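Tallier Two-Arm Bench Cell – Replacement Cable Guide and Fingertip Kit

Home > Bench equipment > Tallier > Service parts

Order no. 324
Maker: Wekby
Sold and fitted by: Løken Bench Equipment, Wandum
Fits: all Tallier cells with the two-arm front rail
Status: in stock, normally shipped the next working day

Why this kit exists

The Tallier is a bench cell for light box work: opening, closing, turning and moving small cartons and packets. Both arms stand on the front rail and share one tabletop. In daily use it is a patient machine, and most of our customers have had little reason to call us. But there is one fault which we have now seen at several customers, and we prefer to write about it openly on this page so that you can check your own cell before it stops.

The fault is in the cable that follows each arm on the outside. It goes from the wrist along the forearm, passes the elbow and comes down in a loop beside the base. When the elbow is folded far in and the wrist is turned at the same time, the cable is pulled tight over the edge of the elbow section. One time does no harm. After many thousand times the outer cover is worn thin, and then the signal to the gripper begins to drop out for very short moments.

What the operator notices is usually one of the following:

The gripper opens a little while it is holding something, then closes again.
The arm stops in the middle of a move and the control shows "wrist signal lost".
The cell runs well in the morning and stops more and more often during the day.

The first one is the one we take seriously. A carton that is dropped is only a carton, but an operator who sees it slip will often reach in to save it, and the other arm can still be moving. At one customer a person got a bruised hand in this way. Please read the safety part further down, also if you don't intend to buy anything.

Work such as closing a lid, where both grippers stay near the same box and the elbows are bent, puts the cable in the positions we ask you to look at.
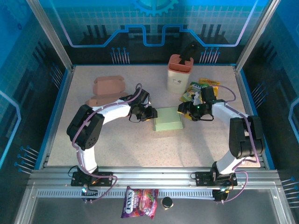 What is in the kit

Two cable guides, left and right, with screws
Two wrist cables with a thicker cover at the elbow
Four yellow fingertips with black rubber pads
One roll of marking tape
Printed fitting sheet in English and Norwegian

The cable guide holds the loop away from the elbow and gives it a fixed length. With the old way of fitting, the loop was free and the length depended on who had last worked on the cell. On our own test stand the new cable has done 3,000 hours with the guide fitted, and the cover shows light polishing but no wear through.

The fingertips are included for a practical reason. If the gripper has been dropping out, the pads have often been sliding on the cardboard, and a smooth pad will make you believe that the new cable did not help. We lost most of a day to this at our first customer visit – the cable was already changed and we were still looking for a cable fault.

How to check your cell

1. Stop the cell with the red button and switch off the main supply. Wait until the lights under both bases are off.

2. Move each arm by hand to its most folded position. The cable must not be tight at the elbow. If you can't push one finger under it, the loop is too short.

3. Feel along the cable at the elbow with your thumb. A flat or rough place means that the cable must be changed, also if the cell still runs.

4. Look at the rubber pads. They should be even, and firmly attached along the whole side of the finger. While you are there, check the small screws along the aluminum rail. They can work loose on a cell which has often been stopped hard.

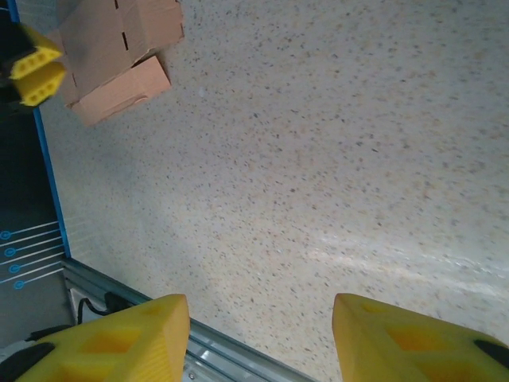

5. Switch on again with both arms in the parked position, and run the slow test program for 30 minutes with an empty carton. Write down every stop, with the time and which arm it was.

Safety while you wait for the parts

Do not use the cell at full speed after the first "wrist signal lost" message. Do not put hands over the front rail while either arm has power, even if both seem to stand still. After a dropped signal the arm tries to finish its move, and it gives no sound before it starts. Software version 5 and later keeps both arms stopped until someone confirms at the control. For older versions the update is free, and we ask you to install it before you fit the kit.

Please don't repair the worn place with tape. The tape catches at the elbow and pulls harder than the bare cable did. The marking tape in the kit is only for marking the loop length.

Fitting and service

A person who is used to small tools can fit the kit in one afternoon. If you want us to do it, Oda Haugland plans the service visits and will need the serial number from the plate behind the right side rail. Torbjørn Haugland answers technical questions, and he is glad to receive worn cables by post. He cuts them open and keeps a record of where they failed, and you will get a copy for your cell.

We recommend a new check every 2,000 hours, or each January for cells which run only now and then.

Cells delivered after December 2020 have the guide fitted from the factory and do not need this kit. The fingertips can be ordered separately for all cells, in packs of four.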